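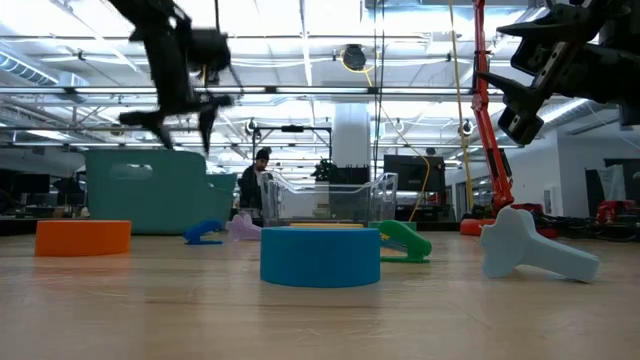 Sorting small things is a job most people put off, and I put it off for longer than most. The trouble usually starts on a table. You put down a roll of tape, then a clip, then a bit of foam packing you think might come in handy, and by the end of the month there is no room for a cup of tea. Before you move anything, get the containers up there with the things. A clear bin in the middle with a big teal tote beside it, and the loose blue, orange and green pieces spread out in front of them, is a perfectly good way to begin. You can see what you own and you can see where it might go. What you can't yet see is whether it will fit, and that takes an afternoon.

I came to this by way of a move. In October we gave up the big room in Ladlow and took a smaller one, and 15 boxes came with us marked "bits". They sat against the wall through the winter. Two of them turned out to hold nothing except lids. The others held tape, clips, pegs, blocks, offcuts of foam, batteries of doubtful age and a great many things that had once been part of something else.

The advice I was given at first was to buy a system. Gotetti sells one, a set of drawers that slot together and come with printed labels, and I got as far as measuring the wall for it. The drawers are well made. They are also very small, and a roll of parcel tape will not go into any of them. I sent the order form back unsigned and bought a basket.

Open containers have a bad name among tidy people because they let the dust in. They do. They also let your hand in, and a thing that is easy to put away gets put away. I now keep three kinds: something clear for the things I forget I have, something solid and deep for the things I don't want to look at, and something with holes in the side for whatever is used every day and needs no protecting. 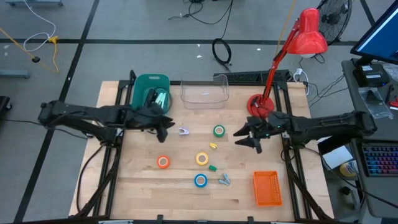 Tape deserves a few words of its own. Coloured tape is bought for a purpose and outlives it. Ours was bought to mark out the floor for the open day, a colour to each group, and there has been no open day since. Lay the rolls flat and the edges pick up grit from the table. Stand them up and they wander off. A length of dowel pushed through the middles works well if you only ever want the roll on the end. I have gone back to laying them flat in a shallow basket, one layer deep, and wiping the basket out when I remember.

Clips and pegs are worse. They hook on to each other and come out in a chain. Després, whose storage catalogue I read in bed more often than I should admit, lists item 2991, a clip rail, and item 213, which is the same rail but shorter. I bought the shorter one. It holds pegs nicely and does nothing for any clip with a bend in it. Those now live in the deep bin with the foam, and the foam stops them rattling.

Then there is light. It is worth keeping a lamp at the back corner of the table where you sort, with the shade over to one side so that it doesn't shine in your eyes. Pale green and pale blue look much the same at four on a winter afternoon, and I have put a good many pieces in the wrong bin for want of a bulb.

The last stage is the one I find hardest. Once the containers are empty and wiped, and the things are in the middle of the table, you have to decide what goes in first. I start with whatever is longest. Long things will not bend round short ones, and if they go in last they stick out of the top and the lid never goes on.
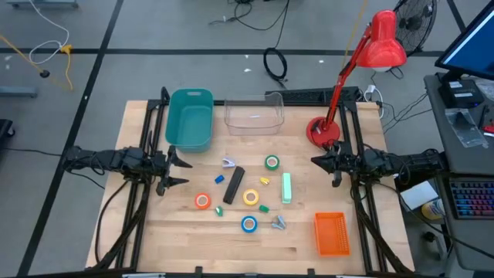 A reader in Rarnovcombe wrote to disagree with nearly all of this. Start with the smallest, the letter said, since small things are what get lost, and leave the long things out on a shelf where they can be seen. The same letter was firmly against lids of any kind, and asked what I had done with the two boxes of them.

They are under the stairs. I tried the shelf, though, and it does suit the long boxes, provided the shelf is deeper than they are. Ours was not, so I have moved it down to the bottom of the wall, where a corner sticking out catches a shin and not a forehead. The smallest things I still put in last, in a tub of their own that goes on top.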